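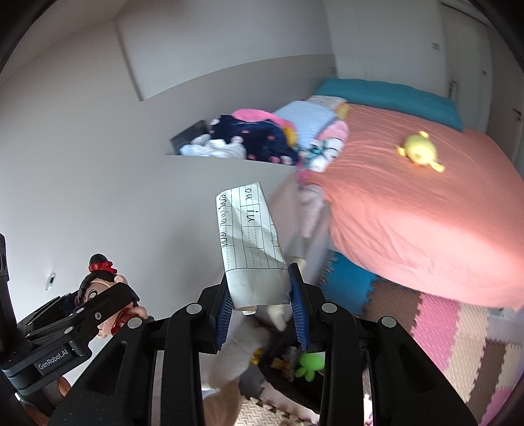

Two Hands, One Messy Bedroom

A week with the Raju rental kit, the pair of hand-held grippers that Sosell will ship to your door. By Milagros Gallardo

Seven in the morning, coffee in one hand, box cutter in the other. The Raju case is bigger than I pictured. Heavier too. My downstairs neighbor in Barambridge helped me get it up the stairs and then wanted to know what was in it, and I said robot hands without the robot, and he went back to bed.

So. Quick version of what this is. Sosell rents out kits for people who want to record household chores for robot training. You hold a gripper in each hand, squeeze the handles, do the chore. The grippers log what your hands did, the cameras log what the fingers saw, and later some lab feeds it to an arm that has never picked up a sock in its life. No arm in your house. Just you, tidying, with claws.

The plan I tested costs $500 for the month with a $100 deposit. Case, two grippers, chargers, a small recording box you clip on your belt, and an app called Liver. Yes, Liver. I asked. The answer from support was "it processes everything," and I've decided to respect that.

Setup

Fast. Kind of. The printed guide is one folded sheet and it skips a step -- you have to pair the left gripper before the right or Liver swaps them and your recordings come out mirrored. Lost most of a morning to that. Support told me in chat, very nice about it, said the new sheet is coming in May.

After that it's good. Belt box on, green light, squeeze both handles three times to calibrate, go. By the third day I was doing it half asleep.

The chore

Sosell gives you a menu. Kitchen, laundry, desk, toys. I picked toys because a kid's bedroom is where hand-held kits usually fall apart. Nothing in there is the same shape twice. Plush animals, a doll, scrap paper with writing on it, bedding, clothes in a heap. A foam puzzle mat underfoot. A factory would cry.

Plush is easy. Grab anywhere, it squishes, it stays. The green octopus I could pick up by any leg I liked. The doll was harder, a head with a bun and bow over a red outfit, and the trick is to go in at the waist and keep your wrist flat. Took me a day to stop grabbing her by the face.

Paper is the real test. The pads on these fingers are ribbed blue rubber and they bite well, but a flat sheet on a flat floor gives you nothing to bite. You end up pinching at the middle until it buckles, then catching the fold. Works. The page comes up creased though, so don't practise on anybodys homework. Once it's in the pads it holds nicely, even waving it around, wich I did a lot.

Blankets, no. I got a pillow moved with both hands and felt like a champion. Folding a fitted sheet with claws is a thing I'd like to see Sosell's own people do.

How it feels

Top heavy. My wrists were sore after the first long session and I have big hands and carry groceries for a living, more or less. The handles are one size only. My sister tried and could barely close the right one, and that's a problem for a product meant to be used in homes by whoever lives there. A strap would help a lot. There isn't one.

Squeeze response is the best part. Light squeeze, light grip. No lag I could feel, no clicking. You forget the handles after a while and start thinking with the fingers, reaching past things, tilting to get under an edge. I caught myself trying to scratch my nose with one.

Battery. Some 2 hours per charge with both cameras on, less if Liver is uploading while you work. Turn that off. Upload at night.

Liver, the app

Mixed. Recording screen is clean, big buttons you can hit with a knuckle. Review screen is slow and crashed on me twice on an older phone. It sorts your takes into keep, check and toss, and it was pretty harsh -- out of everything I recorded that week it kept 62 takes and flagged the rest for going too fast. Fair. I was going too fast.

What I liked is that it tells you why. "Object left view." "Grip closed before contact." You read a few of those and you slow down without meaning to. By the end my takes looked calm, almost bored, like somebody who has tidied a lot of bedrooms.

Privacy stuff is decent. Faces get blurred on the phone before anything goes up, and you can delete a take for good as long as it hasn't been sent. After it's sent you have to email. I'd want a button.

Who should rent it

Small labs, student teams, anyone who needs home footage and doesn't have a home's worth of mess at work. For one person at a kitchen table the monthly price is steep, and there's no weekly plan yet. Ask for one, they said they're counting requests.

Return was painless. Prepaid label, foam slots so you can't pack it wrong, deposit back in four days. I kept one thing off the case before it went, a spare rubber pad that had rolled under the couch. Mailed it to them after.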